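Going back at two o'clock

An interview with a mother of one who tried every planner going, and gave them up on a Tuesday

She wants it on the record that she did not find balance. She went back to work when her son was still waking at night, she cried in the parking lot on the first day, and on the second day she ate a sandwich in there and felt better than she had in months. "People want the crying," she says. "They go quiet when I get to the sandwich."

We are talking in the hour before her afternoon shift at Matero, where she has handled orders and returns since before she was married. She asked me to leave her name out. Her mother-in-law reads everything.

I came to ask about the advice. There is a great deal of it for women going back after a baby, and a fair amount of it is for sale. She bought plenty. There was the Dostine planner, with a page for every day and a box on every page marked "my intention." There was a course, sold through a moms' group in Seok, the town where she lives, that promised a calm return to work. There was an app called Clisten, which sent her a chime when it was time to check in with herself.

"It went off in the middle of feeding him," she says. "Every time. I'd check in and what I found was that I was feeding a baby."

Did any of it help? She thinks for a while. The planner was good paper. Her son has drawn in most of it.
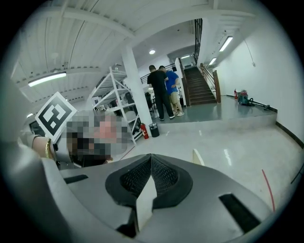

Her husband, when I reached him by phone that evening, thought she was being too hard on the course. It had got the two of them to sit down and write out who did what in a day, he said, and he had not known until then that somebody was cutting the baby's fingernails. He had assumed they just stayed short.

She laughs when I read this back to her later. She also doesn't give way. "We could have written a list for free," she says. "On the back of an envelope. What we paid for was somebody telling us to." The list itself is still on the fridge and is, by her account, mostly fiction. He took on bath time and laundry. Bath time held. Laundry drifted back to her side of the page by November, and neither of them can say quite when it moved.

I put it to her that this is how it goes in a lot of homes, and that a planner can hardly be blamed for it.

"No, but they all start from the same place," she says. "They start with me. I should get up earlier, I should plan the meals, I should protect my energy. I got up at five for a while. You know what happens when you get up at five? He gets up at five."

What changed things, as far as she is concerned, was dull. She asked to move to the late shift, which starts at two, and was told no. She asked again and was told yes. Her sister takes the baby until her husband gets home. The sister is paid, and this caused an argument in the family that has not entirely finished. "My mother thinks you don't pay family. My mother also doesn't want to do it."

I am wary of this kind of story, too. A better shift and a sister across town are luck as much as anything, and I say so. She agrees faster than I expected. If her sister moves away, she says, the whole arrangement is gone in a week, and there is no page in the book for that.
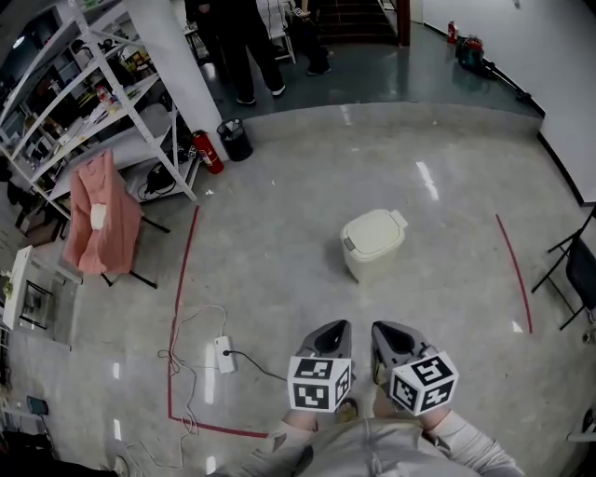
She is not sure about a second child, either. Everyone asks. Her aunt asks by sending pictures of cribs. "They say you find the time. Find it where? I've looked." She would like one, she says after a moment, and then she would like me to write down that she said maybe.

Her marriage gets the least attention of anything in the house, and she says this flatly. The course had a whole section on date night. They managed a couple, spent both of them talking about diapers, and came home early. Now they watch half of something once he has the baby down and she is back from work, and one of them falls asleep. She won't call it quality time. "It's a couch," she says. "I like the couch."

Would she tell a friend to buy any of it? The app, no. The course, only if the husband is the one who signs up. She has a second planner at home, a gift, still in its wrapping, and she offers it to me twice before she goes in.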